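Fourteen Moves and One Good Doona: a chat with a serial house-sitter

I'd been wanting to do this interview for ages, mostly because I can't go away for a weekend without taking half the house.

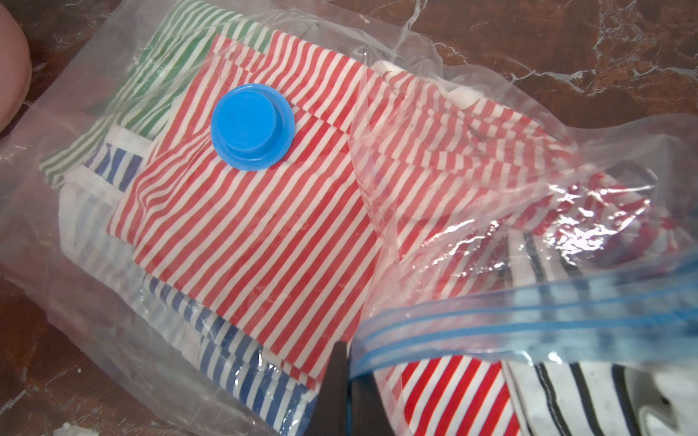

My guest has no fixed address and hasn't had one since she gave up her flat in Nitthorpe. She's looked after 14 homes so far, and she turned up to our chat on Monday with a backpack and a bag of mandarins (from the current tree, she said, help yourself).

So how does it start? "With a breakup and a rent rise," she told me, laughing. "The rent went up 76 dollars a week and I thought, righto, I'm off."

Her first sit was an old farmhouse out past Skurnivier with two goats and a very bossy chook. She lasted the full winter there and cried when she left. I asked if she gets lonely and she had a good long think about it. "Sundays, a bit. I ring my sister and we cook the same thing."

The money side surprised me! She put away 4,000 dollars in the first stretch, then blew 482 of it on the car. She still works three days a week doing the books for Tannous, the tile people, and she can do that from anyone's kitchen table.

Her one luxury is her own doona - she won't sleep under a stranger's. Everything else she borrows or goes without, including a decent knife, which I couldn't manage for a day.

Next up is a place in Cinov with a pool and an elderly greyhound. She's there until October. After that she hasn't got anything booked, and she didn't seem the least bit bothered. I took six mandarins home.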